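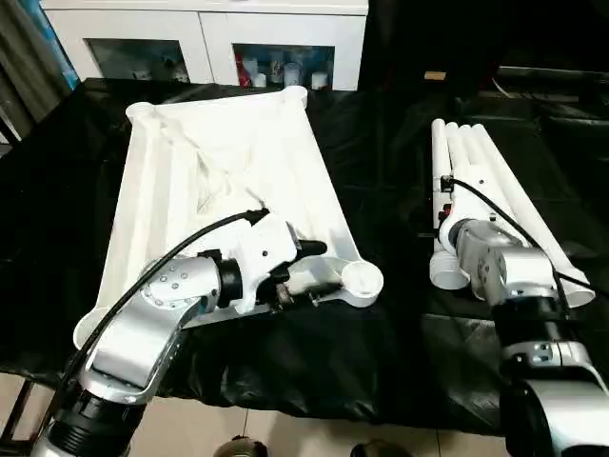
Gripper comparison, two-arm assembly bench: progress report
Oct 21, 2018
Prepared by Nouhaila Chraibi for Gwenaël Hervieu, Deteslow

1. Where we are

The comparison of the Sova and Mohammadi fingers started in April and is on its second task, putting the legs on a small plastic table. We have logged 929 attempts, counting both sets of fingers. Obsa Belay runs the bench and Quentin Delaunay looks after the controllers and the logs.

2. Holding the frame

Grip force was the main question this period. At the old setting the frame turned in the fingers when a leg was pushed into its socket. Quentin raised the force limit in two steps and changed the order of work so that both arms take the near edge before the frame is tilted. With one leg already in a corner socket the load is uneven, and the right arm needs the higher limit.
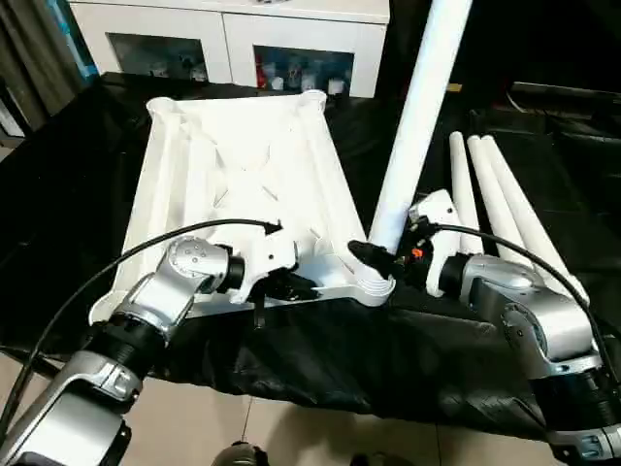 The Mohammadi fingers have a shorter pad and need a more exact approach. On the flat parts of the rim they do well. They are less sure near the corners, where the right gripper has to hold the frame close to a socket with a leg standing in it. Obsa has moved the grasp point 31 mm along the edge for the next set of runs.

3. Cables

The cable to each gripper still limits wrist rotation. Zdzisław Olszewski has quoted for longer leads and clips, to be fitted at Berkville. Until then we keep the wrist within the reduced range, and some 50 attempts will have to be repeated afterwards.
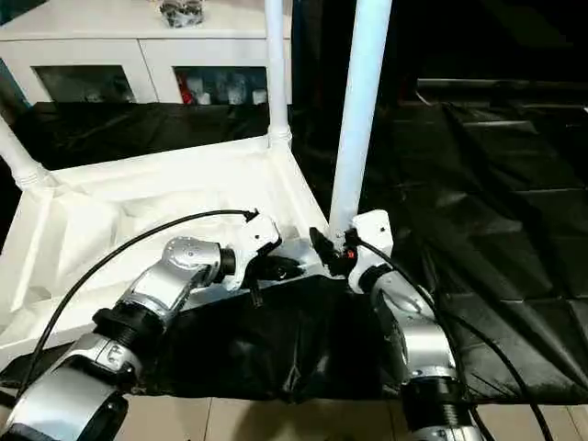

4. Next period

Finish the leg task with the Mohammadi fingers at the new grasp point.
Fit the new leads and repeat the affected attempts.
Agree with Deteslow whether the third task goes ahead. We need a decision before ordering spare pads.

Spending is within the agreed budget, apart from the leads, which were not in the original plan.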